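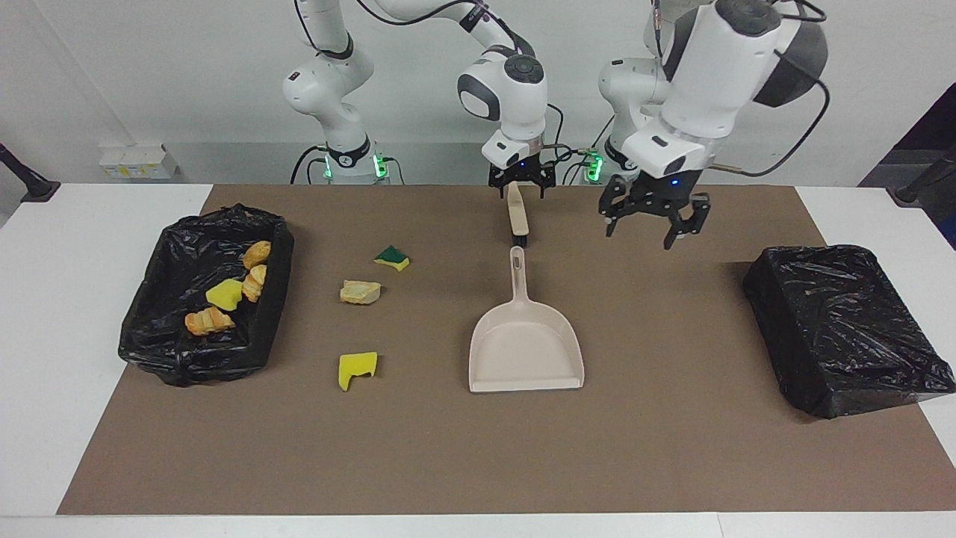

# Preguntas frecuentes sobre el montaje de dos brazos

Última revisión: 8 de abril de 2024. Responde Constanza Mansilla, del taller compartido Orellana. Si la pregunta es sobre cuotas u horarios, está en la otra página.

## ¿Qué es Skukbridge?

El nombre que le pusimos al montaje: dos brazos blancos detrás de una mesa, cada uno con su pinza negra, y el programa que los mueve a la vez. El programa se llama Plorgate y corre en el ordenador del taller. Mucha gente usa los dos nombres para lo mismo y nos entendemos igual.

## ¿Qué tarea hace ahora?

Recoger restos de la mesa con un cepillo de mano y un recogedor. Los restos son trozos de pan y pedazos de esponja. El pan se deshace y deja migas; la esponja apenas pesa y se mueve en cuanto la roza el cepillo. Si el agarre sirve para los dos materiales, suele servir para lo demás que hemos probado.

## ¿Por qué la mesa lleva papel marrón?

El tablero es blanco y brilla. Con el papel hay menos reflejos y el recogedor, que es de color crema, se distingue mejor. El papel se cambia cuando las arrugas empiezan a frenar el cepillo. Hay un rollo en la estantería baja, junto a las cajas de tornillos. Al cortarlo, dejad libre una franja de mesa por delante.

## ¿Puedo usar otro cepillo?

Sí, siempre que el mango sea estrecho y los dedos de la pinza lo cierren sin forzar. Los mangos redondos y gruesos giran dentro de la pinza. Probamos uno con funda de goma y agarraba bien, pero se quedaba pegado al soltar. Si cambiáis de cepillo hay que volver a grabar la altura de trabajo, aunque parezca igual de largo.

## ¿Cómo se fija la altura de las cerdas?

A mano, con el brazo en modo libre. Se baja hasta que las cerdas tocan el papel, se sube 5 mm y se guarda el punto. Desde ahí Plorgate baja poco a poco. Empezar directamente sobre el papel nos costó un mango partido en diciembre.

## ¿A qué velocidad se puede mover?

En pruebas, al 40 % como máximo, los dos brazos. Para subir de ahí hay que avisar en el canal del taller y tener a otra persona junto a la parada de emergencia.

## ¿Qué hago si un brazo se para a mitad de un movimiento?

1. No toquéis la pinza ni lo que tenga agarrado.
2. Mirad el mensaje en Plorgate y apuntadlo.
3. Sujetad la herramienta por debajo y abrid la pinza desde la pantalla.
4. Llevad ese brazo a reposo antes de mover el otro.

Si el mensaje habla de colisión y no se ve ningún contacto, revisad primero los cables. Cuelgan por detrás, entre los dos brazos, y si quedan tensos el programa lo toma por un choque.

## ¿Por qué se forran los recipientes con bolsa negra?

Para limpiar antes. La bolsa tiene que doblarse por encima del borde y quedar sujeta en las esquinas; si se levanta, el recogedor la arrastra. El plástico brillante confunde a veces al programa. Lo arreglamos bajando la luz, y todavía no estamos contentos con el resultado.

## ¿El pan se tira?

Usamos pan duro que traen los socios y se reutiliza hasta que se desmenuza. Luego va al compost. No traigáis pan con semillas, que se meten por todas partes.

## ¿Cuánto ha costado?

Los brazos son un préstamo de Moltomow y no entran en la cuenta. El resto, es decir, mesa, soportes, cableado y consumibles, suma 500 euros. El recogedor y el cepillo salieron de la limpieza del propio taller.

## ¿Puedo llevarme el programa a casa?

Los ficheros de Plorgate están en la carpeta compartida y se pueden copiar. Los puntos grabados solo valen para esta mesa, así que tendréis que grabar los vuestros. Para dudas de instalación, escribid a Constanza con el mensaje de error copiado entero.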